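About Dranley

Dranley supplies and maintains snack counters for offices, clinics, training centers and small hotels. The company was founded in Pultow as a vending route with 2 machines and a single delivery van. It now looks after 94 counters, most of them within a morning's drive of the original warehouse on Ustus Road.

Our work begins with a table. A client provides a clean, level surface, an agreed spot in a break room or lobby, and a contact for deliveries. Dranley provides the displays, the trays, the stock and the regular visits that keep the counter in order. Clients may choose a fully stocked service or a setup service, under which Dranley installs the counter and the client's own staff refill it.

How We Came to Counters

In its early years the company offered vending machines only. Clients with fewer than thirty employees often could not justify a machine, and several asked whether a simple open display could be arranged in its place. The first such counter was placed at the Peltonen Training Center, where students had a short break and no store within walking distance. It remained there through two changes of furniture and is still served by Dranley every week.

The last of the vending machines was retired when the company moved its offices to the upper floor of the warehouse. Since that time, open counters have been our only line of business.

The Display

Dranley favors tiered stands over baskets and bowls. In a basket, the items at the bottom are seldom seen and are often past their date when they are found. A stepped stand keeps each product on its own level, where a visitor can read the label and a member of our staff can check the row at a glance. Clear stands are preferred in most locations, as they suit any color of table and show crumbs and dust promptly, which encourages regular cleaning. 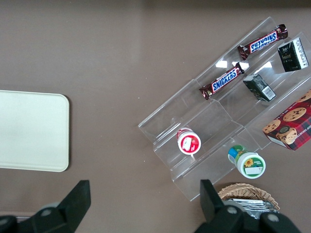

The selection on each counter is agreed upon with the client before the first delivery and reviewed every March. A standard counter carries candy bars, boxed cookies and small cartons. Dranley recommends that familiar brands make up the larger share, with the remaining places given to items requested by those who use the room. Requests may be left with the site contact or sent to our office, and are considered at the next review.

Plain trays are supplied along with the stands. Their use is left to the client. Many sites use them for napkins or for individually wrapped items that do not stand well on a tier. Trays are washed separately from the stands and should not be stacked on top of them.

Our Standards

Every counter is serviced according to the same written procedure. Stock is removed from all tiers, the stand is wiped with a soft cloth and mild soap, and the table beneath it is cleaned and dried. Dates are checked on each package. Products are then returned to the stand with the oldest stock at the front of each tier and new stock behind it. Torn, crushed or opened packages are withdrawn and recorded on the visit sheet.

Abrasive pads and glass cleaner are not used on clear stands. A stand that has become scratched or cloudy is replaced at the next scheduled visit at no charge to the client.

Ingredient and allergen information is left facing outward wherever the shape of the package permits. Dranley does not repackage food or remove products from their original wrappers, and we ask that clients follow the same rule between visits. Homemade food should be kept on a separate table.

Training

New route staff complete 19 hours of instruction before serving a counter alone. The greater part takes place in the practice room at our Pultow warehouse, which is furnished with tables of several heights and a selection of the stands in current use. Staff learn to set a counter, to clear it, and to reset it from a written plan. The remaining hours are spent on an established route.

A shorter session is offered to clients using the setup service. It is held in the practice room on the first Saturday of each month, and places are limited to 8 participants. There is no fee for current clients.

Working With Us

Dranley accepts inquiries from any organization within its delivery area. A visit is arranged to view the proposed location, measure the table and discuss the number of people the counter is expected to serve. A written proposal follows, setting out the size of the stand, the opening selection and the visit schedule. Agreements run from month to month, and all stands and trays remain the property of Dranley.

Inquiries may be made at the front office in Pultow during business hours or through the contact form on this site.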